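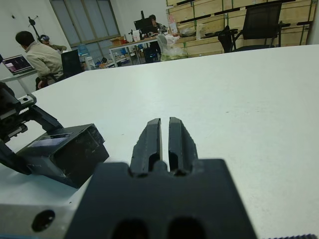 I nearly didn't go to the Gritura open day. It was drizzling, the bus only goes as far as Destov, and after that it's a good walk uphill past the allotments with lorries splashing you. But I've been nosy about that building ever since they put the new windows in, so off I went, and I'm so glad I did!

They've turned the old Rerkonent works into workrooms, 4 floors of them, and you could wander into most (the top floor was roped off, boo). I started at the bottom with the Shboul people, who do bookbinding and had a great heap of offcuts you could take home. I have 39 bits of marbled paper now and no plan for any of them.

What I liked best, though, was the big workroom upstairs. I'm a sucker for a large white table and they've got a proper one, matt, with the odd speck and smudge on it the way a table gets when it's really used. There was a man in a beige jacket leaning in to his laptop at a white desk over on the left, and he didn't look up once, bless him. I do like an open day where people just get on with their work. It made me want to go home and clear my own desk, which at present is mostly seed packets and a broken lamp.

Then down to the canteen, where tea was 50p and the flapjack was the chewy sort (I had two pieces, it was a long walk). I got chatting to a couple who'd come on the early bus and seen everything by eleven, including a printing demo I'd missed completely. Next time I'll pick up the leaflet on the way in instead of on the way out.

They're doing another one in November. Doors open at 2, it's free, and if you're coming by bus bring a decent coat for the hill.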